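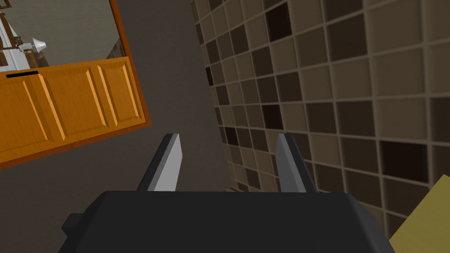 Regularizar el giro de muñeca con texturas periódicas: resultados de la segunda ronda

2023-06-02, por Markos Politis
Última actualización: junio de 2023

En la entrada anterior dejé sin resolver por qué Litero, nuestro estimador de orientación para cámara de muñeca, fallaba más en los baños que en las cocinas. La sospecha era el alicatado. Ya tenemos la segunda ronda de pruebas y la sospecha se confirma a medias.

Repito el planteamiento para quien no leyera aquella entrada. Litero recibe una sola imagen RGB de la cámara de muñeca y devuelve la dirección de la gravedad en el sistema de la cámara. No usa los encóderes del brazo. La idea es disponer de una estimación independiente de la cinemática directa, para detectar deslizamientos del soporte de la cámara y errores de calibración mano-ojo mientras la política está en marcha. Si la estimación visual y la cinemática discrepan de forma sostenida, se detiene el episodio.

El entrenamiento se hace por completo en simulación, en Skondura, con interiores domésticos generados por Psarras. Son 120 escenas de entrenamiento y 200 de evaluación, sin mallas ni materiales compartidos entre ambos conjuntos. En cada escena se muestrean posturas del brazo con un giro arbitrario alrededor del eje óptico y una inclinación amplia. La pinza va siempre montada y siempre dentro del campo de visión.

Qué mira la red

Con la muñeca muy girada, las verticales de la habitación pasan a ser diagonales y la única estructura que conserva su posición en la imagen es la propia pinza. En el render de cabecera los dedos están abiertos, sin nada entre ellos. El derecho tiene detrás la pared de azulejos y el izquierdo la superficie gris lisa, que no aporta información de orientación. No sé decir si ese plano gris es suelo o pared con solo mirar el render, y la red tampoco lo tiene fácil.

Quedan dos fuentes de información útiles: el frente de madera naranja, con sus paneles biselados, y la cuadrícula de juntas claras. El frente ocupa poca superficie. La cuadrícula ocupa casi toda la mitad derecha y ofrece dos familias de rectas con buen contraste, es decir, dos puntos de fuga bien condicionados. En principio debería ser el caso fácil.

El problema es la simetría. Una cuadrícula de azulejos cuadrados es invariante a giros de noventa grados en su plano. Los puntos de fuga salen bien, pero la asignación de cuál es el vertical queda ambigua, y hay que resolverla con otra cosa: un mueble, un borde de encimera, el gradiente de iluminación. Cuando el mueble aparece pequeño o en una esquina, Litero a veces elige la asignación equivocada, con un error angular enorme y una confianza alta. La confianza alta es lo que nos preocupa. Un error grande con varianza grande lo filtra el monitor sin dificultad.

En la primera versión la varianza se modelaba con una distribución unimodal sobre la esfera. Esa elección es incompatible con la ambigüedad descrita. Ante dos modos igual de plausibles, el modelo tiene dos salidas: cubrirlos con una varianza enorme, o colapsar en uno y declararse seguro. Hacía lo segundo, con preferencia por el modo más frecuente en entrenamiento.

Cambios respecto a la primera ronda

El primer cambio es la salida. Litero predice ahora una mezcla con 3 componentes en la esfera unidad, cada una con su concentración y su peso. Kalliopi Nikolaidis propuso inicializar las medias de las componentes a partir de las direcciones de fuga detectadas en la imagen, en lugar de dejarlas libres. Con medias libres la mezcla degeneraba: una componente absorbía casi todo el peso en las primeras épocas y las demás quedaban sin gradiente apreciable. Con la inicialización geométrica el reparto se mantiene estable durante todo el entrenamiento.

El segundo cambio es un término de consistencia. A cada imagen se le aplica una rotación conocida alrededor del eje óptico y se exige que la mezcla predicha rote en la misma medida. Conviene enmascarar la pinza antes de rotar. En nuestro primer intento no lo hicimos, y la red aprendió a leer el ángulo sintético en la orientación de los dedos, que en una imagen real nunca aparecen girados respecto a la cámara. La pérdida bajaba muy deprisa y no servía para nada. Perdimos varios días en eso.

La máscara se obtiene del propio simulador, por segmentación de instancias, y cubre la carcasa oscura y los dos dedos. La dilatamos unos píxeles para eliminar el borde biselado de los dedos, que tras el reescalado dejaba un filo claro suficiente para que la red volviera a hacer trampa.

El tercer cambio es de datos. Psarras asignaba el tono de cada azulejo de forma independiente. En las paredes de un solo color la cuadrícula es simétrica por completo. En las de mezcla, como la de marrones de la cabecera, con algunas piezas casi negras repartidas entre las claras, la simetría se rompe en lo local, pero de manera aleatoria y sin relación con la gravedad. Temíamos que la red se agarrara a patrones accidentales de azulejos oscuros. Ahora la disposición se vuelve a sortear en cada render, de modo que ninguna escena repite patrón entre dos vistas.

Resultados

No pongo la tabla completa porque todavía falta repetir una de las configuraciones. Las conclusiones que considero firmes son estas:

- La mezcla reduce los fallos confiados en las escenas alicatadas con respecto a la salida unimodal. En las escenas sin azulejos no se aprecia diferencia.
- El término de consistencia sin máscara empeora los resultados frente a no usarlo. Con máscara los mejora, sobre todo en giros próximos a los cuarenta y cinco grados.
- Sortear de nuevo los tonos no tiene efecto medible. La hipótesis de los patrones accidentales queda descartada, al menos con este volumen de datos.
- El error mediano apenas cambia en ninguna configuración. La mejora está en la cola.

El último punto merece una aclaración. Si se compara solo la mediana, los tres cambios parecen irrelevantes, y así lo entendió un revisor interno de Zurnport al leer el primer borrador. Para un monitor de seguridad la mediana es casi lo de menos. Lo que determina su utilidad es la frecuencia con que aprueba una calibración rota, o detiene un episodio sano, con una certeza que no le corresponde.

Lo que sigue fallando

Los espejos. Psarras coloca superficies reflectantes encima de algunos muebles bajos, y el contenido reflejado introduce rectas que pertenecen a otra geometría. Para un espejo vertical la gravedad reflejada coincide con la real y no debería haber conflicto. Para uno inclinado, sí. En la vista de cabecera hay sobre el mueble un rectángulo que puede ser un espejo o una ventana, y para el detector de rectas ambos casos son indistinguibles. De momento no hacemos nada especial con esas regiones.

También fallan las vistas en las que la carcasa tapa el arranque de la pared. El encuentro entre pared y suelo es una pista muy fuerte para deshacer la ambigüedad, y con ciertas inclinaciones queda justo detrás de la pinza. Hemos pensado en desplazar el montaje de la cámara, pero eso obligaría a rehacer todos los renders y por ahora no compensa.

Queda pendiente la transferencia al brazo real. Kalliopi está preparando un banco con paneles alicatados intercambiables para medir el error contra un inclinómetro. Hasta tener esas medidas, todo lo anterior vale para Skondura y nada más.

Entradas relacionadas

- Litero, primera ronda: por qué una distribución unimodal no basta
- Detectar deslizamientos del soporte de cámara sin marcadores
- Notas sobre el muestreo de posturas en Skondura
- Segmentación de la pinza: cuánto dilatar la máscara
- Materiales y simetrías en las escenas de Psarras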